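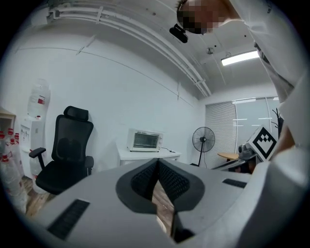

I've been arguing with people for weeks about whether you need the robot in the room to teach the robot anything, and I keep coming down on the same side, so I may as well write it out. You don't! Or you don't need it there most of the time, and I think the Bellach results make the case better than I've managed to over lunch.

If you missed it, the idea was pretty simple. Take the kind of gripper that would normally sit at the end of an arm, put it in a person's hand, bolt a wide-angle camera and a marker cube to it, and let the person do the chores. They collected 2,205 demonstrations that way, in offices and break rooms and other ordinary places with chairs and toaster ovens in them, and then trained a policy (they call it Direr, don't ask me how to say it) on the lot. The comparison policy got 600 demos recorded the old way, by driving a real arm remotely in one lab. Same tasks for both.

Now, the complaint I hear most is that this isn't a fair fight, 2,205 against 600. I get it. But both piles took the same number of paid hours, and to me that's the whole argument. Driving an arm by remote is slow and kind of miserable. I've done it, and after an hour I wanted to lie down on the floor. Holding the gripper yourself, you just reach for the cup.

Where I do get nervous is tracking. A hand wobbles, a sleeve swings in front of something, the marker turns away from whatever is supposed to be reading it, and suddenly your nice smooth path has a jump in it. The Bellach folks started with 2,942 recordings, so roughly a quarter got tossed, and the write-up spends one paragraph on how they picked. One! I'd have traded all the bar charts for two more pages on that, because throwing out the messy ones could easily mean throwing out the hard ones.

The other thing is that they tested in 42 rooms but with only one kind of arm. People keep saying "works on any robot" and I'd like to see a second robot first, please. There's supposed to be a follow-up in February with a different arm, and if it flops I'll come back and eat my words here. My money's still on the handheld.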